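ok so. cleaning out the lost and found bins at work this week and I have Opinions. thread

context: I run the front desk at Fasis, the climbing and swim place out past Burow. two floors, one pool, a wall, a snack counter with the bad coffee. people leave things here like they're shedding

lost and found has been "a system" since before me. the system was a closet. you open the closet, you push the thing in, you close the closet fast

in April the closet door stopped closing. so that was the end of the system

20/06/2019, boss finally says yes you can have paid hours to sort it. PAID HOURS. I brought snacks

rules I made up in the first ten minutes:
anything with a name on it gets a phone call
anything gross goes
anything nice gets tagged and held
everything else, donate

rule two did a lot of the work I will say that

so first, bins. you can't sort onto a floor. I tried the floor. within an hour the floor was just the closet but flat

cardboard boxes: no. damp towels. you know what happens to the bottom of a cardboard box with a damp towel in it. I know now too

clear plastic totes: fine, good even, I like seeing what's in there. but the lids. the lids never go back on the right tote and then you own a stack of lids that fit nothing

the cloth cube things from home, I brought two. cute. they fold in on themselves the second you reach in with one hand. also now they smell like pool

metal bins: YES. ugly, loud, heavy, correct. you can drop a water bottle in one and it sounds like a car accident but the bin does not care

you can wipe it. you can hose it. scratches do not matter becuase it was already scratched

my one complaint is small stuff skates around on the bottom and ends up in the corner where your fingers don't want to go. hair ties. earplugs. a tooth?? (it was a bead. I had a moment)

ok categories. final tally on goggles: 76. seventy six goggles. how are you people getting home. do you not notice

I lined them up on the counter by color and a kid walked in and said "is this a store" and honeslty for a second I considered it

single flip flops are their own thing. not pairs. singles. somebody hopped to the car

water bottles I'm not even going to get into. smelled one. learned my lesson. the rest got opened outside, at arm's length, upwind

(if you left a shaker with protein in it over the winter I want you to know I think about you)

towels: washed all of them, three rounds, hot. good ones went to the animal shelter in Dolan, they take anything, frayed is fine, call first

car keys. HOW. there was a whole set of car keys in there with a house key and a gym fob. the fob was ours. looked it up, called, guy goes "oh yeah I just got new ones made". sir

books: all swollen. every one a thriller. somebody got to page 158 of one and folded the corner down and then just never found out. I read the end for them. it was the brother in law

locks. a bucket of locks with no combos. if anyone knows a use for these that isn't "bolt cutters and a feeling" lmk

favorite category though. sunglasses. I did not expect to care about sunglasses

sunglasses people leave in one of three places: top of the cubbies, edge of the sink, inside a shoe. the inside a shoe people have a plan and then forget the shoe

and it's never the cheap black ones everybody has. ok it's sometimes those. but the loud ones get left the most, I swear. you'd think you'd miss the loud ones

the loud ones are also the ones that get claimed tho. someone calls and says "black sunglasses" and I'm like ma'am. narrow it down. someone calls and says what color the frame is and it's a color, done, thirty seconds

so buy the loud ones. that's my advice. buy the dumb bright frames
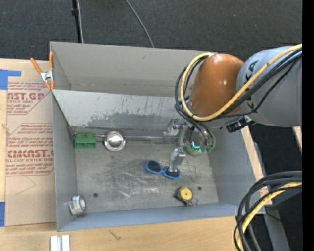

bright blue frames, dark lenses, zero trouble finding those against gray metal. put a tortoiseshell pair in a scuffed up bin and you'll be patting around in there like you dropped a contact

which brings me to handling. lenses. PLEASE stop tossing sunglasses into a bin with keys. one bin, glasses only, nothing hard in with them, don't pile them

better: line the bottom. old towel, dish mat, whatever. cut to fit. takes two minutes and the lenses stop sliding around on bare metal

pick them up by the frame, not the lens. I say this as the person who cleaned thumbprints off every pair with my own shirt until a coworker showed me the box of wipes. that were in the desk. my desk

fold the arms in. open arms hook onto each other and you lift one and get 8 like a barrel of monkeys

tag on the arm not the bridge. sticky tags leave goo, use the string kind. Nestska (the little office supply place, not the big one) sells string tags by the bundle and the man there will talk to you about string tags if you let him. I let him

tag says: date found, where found, initials. that's it. we used to write a little description on it. the thing is RIGHT THERE. we can see the thing

someone asked in the replies how long we hold stuff. two months for glasses, phones, jewelry. two weeks for towels and clothes. zero days for anything with liquid in it

someone else asked do people lie to get free goggles. maybe?? if you will lie for used goggles please take the goggles

also asked: where does the unclaimed eyewear go. prescription ones go in the drop box at the eye doctor on the Dolan side, sunglasses go in the donate bag unless staff want them. I took one pair. I'm not saying which. they're very loud

setup now for anybody else stuck with one of these closets:
bottom shelf, towels, mesh bag so they breathe
middle, metal bins, one for goggles one for glasses one for misc
top shelf, claimed stuff waiting on pickup w the name facing out
hook on the door for keys, every key, no exceptions

misc bin gets emptied every two weeks or it becomes the closet again. I can feel it wanting to

put the bins where you can see down into them. waist height, on a table if you have one. the old shelf was up at my forehead and I was just sort of fishing

label the front AND the side. someone will turn it. someone always turns it

oh and a lid is a trap. open top. if there's a lid people set things on the lid

closet door closes now btw. all the way. it clicks. I closed it like six times just for the click

update, same day: a lady came in for her goggles. described them perfectly. I walked straight to the bin, pulled them out, handed them over. she said "wow that was fast" and I have been thinking about it all afternoon

update again: she left her towel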